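Cuvo opens Trovside teaching floor, hand-held grippers let new starters show robots the job

For release Thursday, 9am

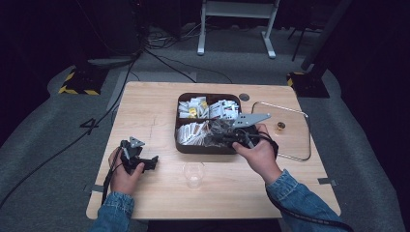 Cuvo, the small automation firm behind the Tazi table-top robot, has opened a teaching floor at its Trovside site where people show a task by hand and the robot learns from the recordings. No code, no pendant. The first jobs are all catering and hospitality: sorting, tidying, restocking, clearing up. Fiddly stuff that has kept automation out of back kitchens and hotel pantries for years. A demonstrator wears ordinary clothes, takes a wired gripper controller in each hand and gets on with it. With the packet tray, for instance, three compartments of packets and sachets, one controller goes down into the crinkled clear wrapping in the bottom section while the other hand holds the second controller ready for whatever comes next. Do it again, slightly differently. And again.

The floor has 11 teaching stations, open from this month. Each has a table, a pair of controllers and a box of everyday items which gets changed through the day so the robot doesn't learn one layout and nothing else.

"We used to spend weeks writing out a job that a person could do half asleep," said Trinidad Estrella, head of teaching at Cuvo. "Picking up a sachet is easy until you try and describe it. Now we ask somebody to do it, properly, at a normal pace, and we keep the recording. If they fumble it we keep that too and mark it as a fumble. The fumbles are useful."

Cuvo is aiming for 1000 demonstrations per task before a Tazi unit is allowed to try the job on its own. The tray task has reached 320. Cup and lid tasks started later and are further behind.

Two ways of teaching

Hand teaching is the main method. The demonstrator's own arms do the work, and the tips of the controllers stand in for the robot's fingers. Quick to pick up, most people are comfortable by the end of a morning. Cables are taped or draped out of the way before each run, and the demonstrator checks them again at the break.

Remote teaching is the second. Same controllers, but the person sits in a side room and drives a live Tazi arm from there. It's slower and more tiring. Cuvo uses it for jobs where the robot's reach matters, such as the back of a deep shelf, and for fixing mistakes once a robot has begun working alone. Sessions are kept short with a proper rest inbetween.

"Remote is where you find out what the arm can't do," Estrella said. "By hand you lean over without thinking. The arm doesn't lean. So we do both, and we argue about which one a job needs."

First customer

Stastora, which supplies refreshment trays to meeting rooms and guest lounges, is the first customer to send its own staff to Trovside. Four of its tray packers have done the induction and are now teaching the packing and unpacking jobs they know from work. They are paid their usual rate for the time. Stastora expects to take a Tazi unit on trial once the tray task passes Cuvo's checks; no date set, and both firms say they would sooner wait than rush it.

Cuvo is hiring demonstrators for day and evening shifts. No robotics background needed. Steady hands help, patience helps more. Training is given on site and is paid. People who have worked in kitchens, packing or housekeeping are especialy welcome.

Visits

Trade press and local employers can book a visit to the teaching floor on Thursday afternoons. Please give any access needs when booking. Flat shoes, bags in the lockers, and no stepping over the floor cables while a run is on. Visitors may have a go with the controllers at the end if a station is free.

Notes to editors

Cuvo designs and builds the Tazi robot and the hand-held controllers used to teach it. The teaching floor is at Trovside, ground level, step-free.

Interviews with Trinidad Estrella by arrangement through the Cuvo press desk. Mornings best.

Ends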